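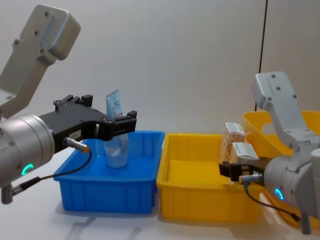 *Both arms over the sorting bins, chest camera view.*

Datasets > Manipulation > Vusitz Bins

# Vusitz Bins

Teleoperated two-arm demonstrations of moving small packaged goods between plastic bins. 1,156 episodes, recorded at the Haswood lab by operators driving both arms by remote control.

## Contents

- Chest camera video at 20 frames per second
- Joint positions and gripper commands for each arm
- One text instruction per episode

Items are squeeze tubes, clear bottles and small cardboard boxes. Bin layout changes between sessions. Episodes over 4,000 steps were dropped. The last 300 episodes are held out for testing.

## Known issues

- Tubes held upright can hide part of a bottle behind them.
- Gripper commands lag the video by one step in early sessions. 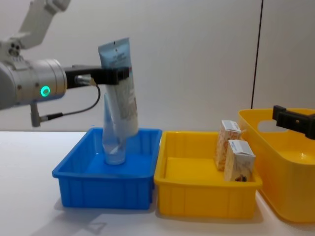
## Loading

Convert with the Plirnlow reader, v2 or later. Older versions swap the left and right arms.

Category: Robot Learning / Demonstration Data

Related datasets

- Vusitz Shelves
- Sjöberg Drawer Set
- Haswood Hand-Guided Pouring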